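Cell 2 down again. Starting a thread so I stop explaining this to everyone one at a time. It's the bottle pick. It is always the bottle pick

1/ Background for anyone who hasn't been following. Two-finger gripper, wrist camera, picks glass by the neck and hands off to the Ostermann infeed. Ran fine all July. August, we start dropping picks. Not bottles thank god, just the pick check failing and the arm going home to sulk

2/ Fault log says grip not confirmed, 361 times. Everyone's first guess was the camera. Wasn't the camera. I cleaned it anyway, twice

3/ Second guess was the air supply. It's an electric gripper. Moving on

4/ Dirk Kettler (our night shift fitter, knows this cell better than me) reckoned one finger was getting there before the other. So before pulling anything apart I put the whole pick into the Guvisus sim, our finger model, our offsets, and froze it at the moment the controller calls closed

5/ Sim view from the wrist, dark green bottle. Left prong is on the neck, just under where the body starts to widen. Right pad has a gap. Small one but it's a gap, and the pad's sitting on an angle to the glass as well

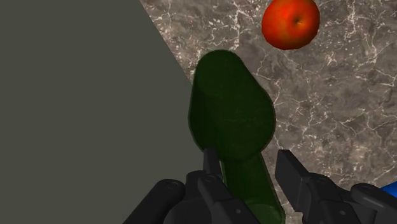
WHAT WE CHANGED

6/ Ok so offsets first. The finger centre in the tool file was still from the old Salby pads. We swapped pads in June, someone (me) typed in the new thickness and didn't touch the centreline. So the arm turns up a bit to one side every single time and the left finger does all the work

7/ Re-taught the tool centre off the setting pin. Do it with the fingers closed on the pin, not by eye. I have done it by eye. See tweets passim

8/ Then pad angle. Backed off the two pad screws on the right, closed slow on the pin, let the pad find its own flat, nipped them up. Threadlocker, the blue one, tiny dab. If you flood it you will be heating it with a gun at 2am like Dirk was

9/ While it's open: check the pivots on both linkages. Ours had play on the right side, you could feel it with a fingernail. New bushes in, no grease on the pads, wipe the pads, wipe them agian

10/ Close speed down from 300 to 200 on the controller scale. Yes it costs cycle time. No I don't care. At 300 the first finger to touch shoves the bottle before the other one arrives, and then it's a lottery

11/ Grip confirm was only looking at finger position. Position says closed, current says nothing much, and the cell believed position. Now it wants both. Should of been like that from day one

12/ Somebody asked why not just squeeze harder. Glass. It's glass

13/ Re-ran the sim with new numbers before letting the real arm near anything. Both sides touching at the same step, pad flat. Then the real one, dry run on the pin, then plastic dummies, then glass. Justo on the line wanted to skip the dummies. Did not skip the dummies

HOW IT'S GOING

14/ Restarted 6.40 this morning. 200 picks on glass, no grip faults. Not calling it fixed til it's done a full week

15/ Pad check goes on the sheet every 3,000 picks from now on. Pin, feeler gauge both sides, write the numbers down. Actual numbers please, a tick tells me nothing

16/ Also the tool file now has the pad type in its name so the next swap can't quietly inherit the old centreline. Old file's archived, please don't load it, it's still in the dropdown til IT clears it out

17/ Few people asking for the finger model. It's our own and it's a mess, half the linkage has no proper names. Will tidy and share if I get an hour

18/ Spare bushes: ordered. Lead time is rubbish. If anyone local has a set in a drawer, DM me

19/ Dirk wants it noted he said one finger first back at the start of August. Noted. Going to get a coffee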